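Teach It to Load the Tape

By Bernadette Dolan
14 comments | 162 shares
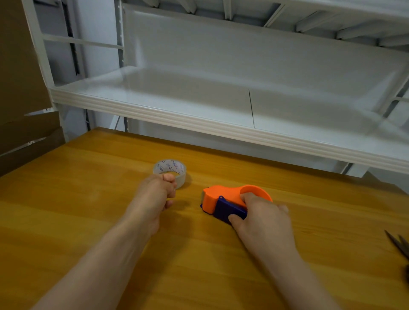 Roll on the left, dispenser on the right, nothing loaded yet.

I have spent most of March teaching a machine to do something I do badly. I would like to say a few words in defense of the arrangement.

The task is loading a tape dispenser. You know the kind, a plastic handle with a loop for your fingers and a cutting edge that has opinions about your knuckles. You put a roll of packing tape on it, thread the loose end through, and close up a box. I had been doing this for years before Fendex, where I pack orders, asked a few of us to do it slowly, over and over, for the benefit of a robot arm. The target was 3000 demonstrations. I asked what was wrong with the first one.

Quite a lot, according to Ruairí Keogh, who runs the teaching sessions. In the first one I scratched my nose. In the second I found the end of the tape, lost it, and turned the roll around four times looking for it with my fingernail. I assumed these would be thrown out. Ruairí kept the second one and was delighted with it. The robot will lose the end of the tape too, he said, and it might as well see what a person does about it.

I have thought about that remark more than he intended. When I trained Gladys Usuga at the next bench, I showed her the dispenser exactly once, and I hid the part where I lose the end. You do that with a new hire. You want to look like someone who has never been beaten by stationery. Gladys then spent a week believing she was the only one in the building who couldn't find it, and I let her, which I now regret in a mild way.

So my first complaint about the people who complain about robot teaching is that they think the teacher is giving away a secret. I'd love to have a secret. What I have is a thumb that goes through the loop before I've told it to, and a habit of tilting the roll toward the light. I couldn't have written either one down. Ruairí noticed the thumb, and I'd owned it for decades.

There are two ways to do the teaching, and I have now been bad at both. In the first you use your own hands at the table while everything is recorded. In the second you sit a few feet away and drive the arms by remote control, and discover what it would be like to wrap a present in ski gloves through a mail slot. The tape sticks to the gripper. You go to peel it off with the other gripper. Now you have two grippers and one piece of tape, and a young man with a clipboard asking if you'd like to reset.

Bríd Mac Giolla, who is twenty years older than I am, took to the remote controls at once and is insufferable about it. She says the trick is to stop wanting things. I was up to 107 tries before I got the roll seated without knocking the dispenser over, and I wanted things the whole time.

My second complaint runs the other way, and it's with the company. In the notice they put up, this was called "capturing natural expertise." The pay was the ordinary packing rate. If it's expertise, I'd like it priced as expertise, and if it's only packing, then I'd like the notice rewritten. Oisín Fitzgerald in the front office told me the demonstrations have no value individually. I said that was also true of my hours, taken one at a time, and yet they seem to add up to a job. He wrote that down. I don't know where it went.

I'm told some other outfits do this better. A friend at Sarpong gets a small payment each time her sessions are used to train a new machine, like a session drummer whose song turns up in a car commercial. It's a few dollars. She's framed the first stub. I'd settle for that, frame included.

What I won't do is pretend to be insulted by the robot. People expect it. My brother-in-law asked over dinner how it felt to be training my replacement, in the voice people use at hospital bedsides, and I told him it had so far replaced me at dropping tape on the floor. It may get good. Plenty of people I've trained got good, and several got promoted over me, and I was invited to the cake.

If the day comes when it can seat a roll, thread it, and close a box of somebody's bath mats without a wrinkle, I'd like the records to show whose thumb that was. I'd also like to be paid for it, at a rate we can argue about. We're somewhere past 2000 now and I have a session tomorrow at seven in the morning. Bríd has the one after mine, and she's asked me to leave the controls the way I found them.

14 comments | 162 shares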